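Stop Comparing Grippers on the Bench

Most gripper comparisons I read are payload tables. Grip force, stroke, closing speed, mass, price. The numbers are usually correct. They are also close to useless for anyone who has to choose an end effector for soft goods, and I would like to see the people who publish them spend less time on force gauges and more time in front of a washing machine.

Our own selection for the two-arm laundry cell began with a table. The Traltness parallel jaw won it on force and repeatability. The Sureo jaw came second and had the better price. On the bench, with foam blocks and a folded towel as test objects, the ranking held. In a real laundry corner it lasted until the first load.

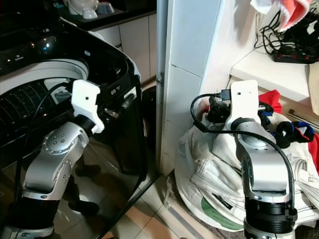 Left arm at the top-loader, left gripper at the front edge of the open drum.

A top-loading drum is a bad place for a gripper. The rim limits the approach angle, the housing needs clearance on every side, and the cloth at the bottom has no edge worth the name. Housing width, a figure most datasheets put in a drawing on the last page, decided more of our attempts than grip force did. We logged 536 attempts across both jaws. The most common failure was contact between the housing and the rim before the fingers had closed on anything. More force does nothing for that.

The second most common failure was cable routing. A loop that clears the joint at one wrist angle can catch at another. Bench rigs rarely show this, as the arm on a bench rarely has to reach over an obstacle and down. Any comparison that leaves out the cable is comparing a part that will never be used in that form.

Cameras deserve the same complaint. Vendors quote resolution and frame rate. For a wrist camera, I want to know what is left of the view with the fingers in it, and how much detail survives while the arm is moving.

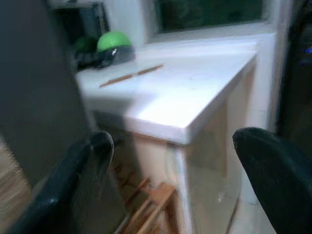 Wrist view, fingers apart, white cabinet and countertop in the gap.

Fingers that close to the lens are out of focus, and they take up the part of the view where contact happens. A better sensor gives a better picture of everything else. The Sokol wrist camera we tried has modest specifications and a mount that can be moved in 6 mm steps. The mount was worth more to us than the sensor. I have yet to see a review that scores mounts.

Then there is bimanual work, where single-gripper figures say least. Two hands on one cloth form a closed chain through a material that stretches, twists and slides. If one jaw holds too hard, the error shows up at the other wrist.
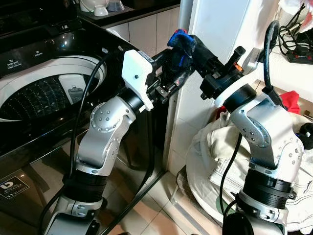 Helton Manipulation Group, End Effector Evaluation

With both grippers on the same dark cloth, what matters is how gently each jaw can let go and how quickly the controller notices tension it didn't ask for. Release is almost never specified. We timed it ourselves. The Traltness jaw took 123 ms from command to first finger movement, and the Sureo took 31 ms. Neither figure appears in the vendor documents. For handing cloth from one arm to the other, that difference outweighed every line in our original table, and the jaw that had lost on the bench is the one we kept.
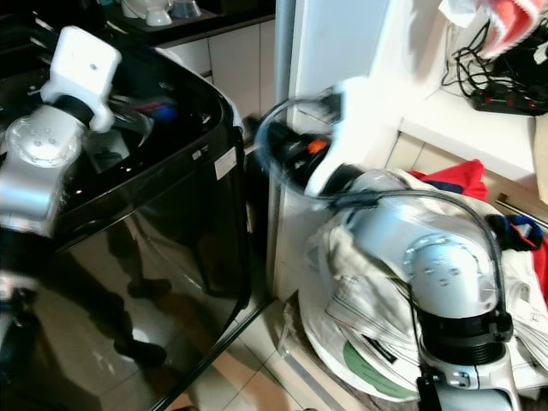
The usual objection is that field trials don't repeat. A pile of laundry never lies the same way twice, so results from two labs can't be compared. I accept the first half. The answer is to run more attempts and publish the failure categories along with the success rate. A success rate alone hides whether a gripper loses on geometry, on friction or on timing, and those have different fixes at very different costs.

I would keep the bench tests for screening. They catch loose fingers and bad motors cheaply. After that, a comparison should state the housing envelope at the wrist, the cable path, the release delay and the camera view with fingers installed. Vendors who find that list inconvenient can start with the release delay. It takes one afternoon to measure.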